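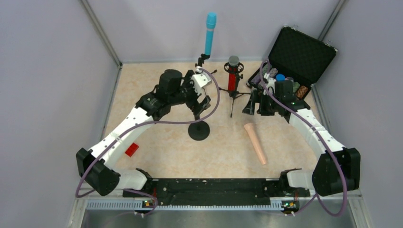
Setting up (and putting away) microphones at home without losing your mind

I have more microphones than a person who sings in one community choir and records one very small gardening show has any right to own. They multiply! Mine live in a corner of the workshop between the paint cans and the sewing machine, and over the years I've worked out a bunch of little habits for keeping them upright, clean and findable. Take what you like and leave the rest.

Match the stand to the mic

A flat round base and a little three-legged tripod are both fine on a table, but they don't want the same things. The round base takes up one neat circle and you can shove books right up against it. The tripod needs elbow room for its feet, so clear the spot before you set it down (I have put a tripod foot in a saucer of coffee, and yes, I was recording at the time).

My bright cyan handheld goes with the round base and the red studio-style one gets the tripod. I used to swap them back and forth depending on my mood and all I got out of it was cross-threaded screws. Now each one keeps its own stand.

Legs all the way out

Open the tripod legs as far as they'll go, every time. Halfway feels sturdy until you bump the table. If you're going to tip the mic forward, put one leg under the direction it's leaning. Same idea with a clamp on an upright pole: try to keep the weight over the base, and if it hangs way out to the side, lower it.

If your table is slick, cut a piece of rubber shelf liner a bit bigger than the base and set the stand on that. I buy the cheap stuff off the roll and one roll has lasted me since I moved in.

Knobs: snug, then stop

I come from a long line of over-tighteners. My mother could seal a jam jar for a generation. But the little knobs on desktop stands are easy to strip, so hold the mic with one hand, turn the knob with the other, and quit when it stops drooping. If it still sags, take the joint apart and wipe it before you crank any harder. Nine times out of ten there's dust or hand lotion in there.

And loosen before you move it! Forcing a tightened joint to a new angle is how I killed my first clamp, a Kivitmont that was otherwise a lovely thing.

Shock mounts and their stretchy bits

A shock mount is the round cradle that goes around a bigger microphone so table thumps don't travel up into it. Mine has elastic, and elastic gets tired. Check it when the seasons change. I do it in November, when I'm already up on a chair putting fresh batteries in the smoke alarms. Give each loop a gentle tug and look for fuzz or little cracks. If one's gone, replace the lot so they all pull the same.

When you put the mic in, support it from underneath until you feel it seat properly. Don't hold the cradle upside down to admire your work. Domenica Pfister did that at my kitchen counter and we found out how far a microphone rolls on linoleum.

Cleaning

Dry cloth for the body, a soft makeup brush for the round head. If your handheld has a head that unscrews (check the booklet, plenty don't), you can wash the metal grille by itself in warm water with a drop of dish soap, then leave it on a towel overnight. Take any foam out first and wash that separately. It all goes back together bone dry or it doesn't go back together.

I never spray anything at a microphone. Put the spray on the cloth, and only on the body. For the studio-style kind I skip liquids completely and just use the brush.

Stand bases get forgotten, and they're the part that sits in the crumbs. Flip yours over now and then. I keep the lint roller from the laundry room nearby for that.

Pack the case in the same order every time

I leave the case open while I'm setting up, with the lid back and out of my way, and everything I take out of it that isn't in use goes straight back in. Otherwise I end up with adapters in my bathrobe pocket.

My packing order, for what it's worth:

Heavy base on the bottom, flat, with a dish towel over it.

Tripod next, legs folded, along the long side.

Clamps and mounts in an old sock. Loosen the knobs first so nothing's under strain.

Microphones last and on top, each in its own pouch. A zippered pencil pouch is perfect, and a thick wool sock will do.

Cables go in a separate bag altogether. Noelia Sotomayor gave me a Pletham tote for mine and it's been great, lots of room and I can hang it on a nail. Coil cables loosely in big circles and tie them with a strip of hook-and-loop. If you wrap them around your hand and elbow they'll come out kinky and stay that way.

Throw in a couple of those silica packets that come with new shoes, too, especially if you store things in a basement or garage like I do.

Tiny parts

Thread adapters are the worst. They look like nothing, they cost next to nothing, and without the right one your mic simply won't go on your stand. I bought a bag of 15 when I lost my last good one and I've hidden them all over: two in the case, one in the junk drawer, one taped inside the workshop cabinet door. A spice jar with a screw lid is good for the leftovers. Label it or somebody will throw it out.

A place to put it all

Whatever table you use, leave the setup toward the back if you can, so your arms and papers have the front half. I push mine closer to the wall when I'm only storing it for the night, and pull it forward to talk. A bare wall right behind a mic can make your voice sound boxy, so if you're stuck recording there, hang up a quilt. My grandmother's wedding ring quilt has been on more recordings than I have.

If the stands are staying out, drop a clean cotton pillowcase over each mic. It keeps the sawdust off and comes out of the wash like new. Mine have little daisies on them.

Next month I'm doing extension cords, so send me your tricks for those, and please tell me how you keep the orange ones from turning into spaghetti.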